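About Postside

Postside is a small website about television, written by people who can't let an episode go by without talking it over. Bit-na Do started it one August as a newsletter to 2 friends, mostly to argue about a finale she'd hated (she has since come round to it, a bit). Oluwaseun Adeyemi wrote back at such length that she asked him to join, and he's been our editor ever since.

These days we publish recaps, long character essays and the odd grumble about cancelled dramas to over 2000 subscribers. We cover 4 series at a time and watch every one right to the end - even the ones that lose their way in the middle.

We don't take payment for reviews, and we mark spoilers at the top. If you'd like to write for us, or just want to tell us we're wrong about a villain, please do get in touch. We read everything, usually with a pot of tea and the next episode paused.

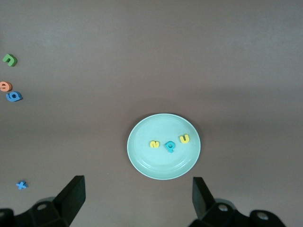
Photo: Isell / Postside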